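Papers > Household Studies > Sorting and Its Discontents > Section 4

Last updated: May
9 min read

4. What people do with the last ten percent

Tidying studies tend to stop when the floor is clear. Ours kept going, partly out of rigor and partly because Fleury had booked the rooms until evening. The 427 diary entries collected in Flidelcombe show that most households sort toys briskly for a while and then hit what Murín (our second coder) labeled "the dregs": the pieces that belong to no set anyone can name. Dregs took up a modest share of the objects and a scandalous share of the complaints.

Of the 197 households that returned a full diary, 100 reported owning a container set aside for dregs. The container had a name in nearly every case, and the name was rarely polite. Parents described it as temporary. Several had moved house with it.

Construction toys deserve separate treatment, as they are the one category where a stray piece can plausibly claim to be useful. A doll's shoe without a doll is a lost cause by general agreement. A plastic brick without its set is still a brick, and the diaries defend it with a loyalty seldom extended to shoes. Figure 3 shows construction pieces of the kind discussed in this section.

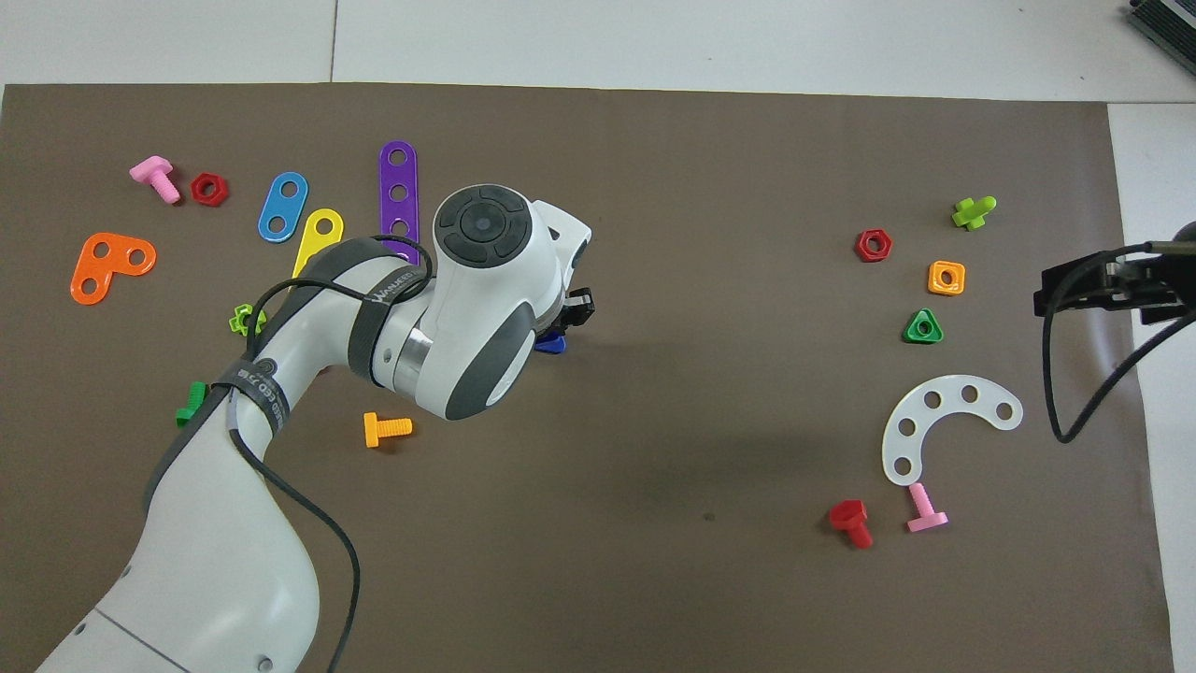
Figure 3. Toy construction pieces on a brown mat.

We coded the defenses offered for keeping such pieces into six types, listed in Appendix B. The commonest was "it might be part of something," a statement true of all matter. The second was that a child would notice. Lecomte, who ran the follow-up interviews, asked the children. They had mostly not noticed, though two of them began noticing during the interview and had to be compensated.

Charpentier's earlier account treats the dregs as a failure of storage and recommends more compartments. Our data give this little comfort. Households with the Lestier drawer unit kept as many unclaimed pieces as households with a cardboard box, and kept them in better order. Riviere has suggested to us that the compartments create the dregs, by giving every object a place it can fail to belong in. We return to this in Section 5, with some reluctance.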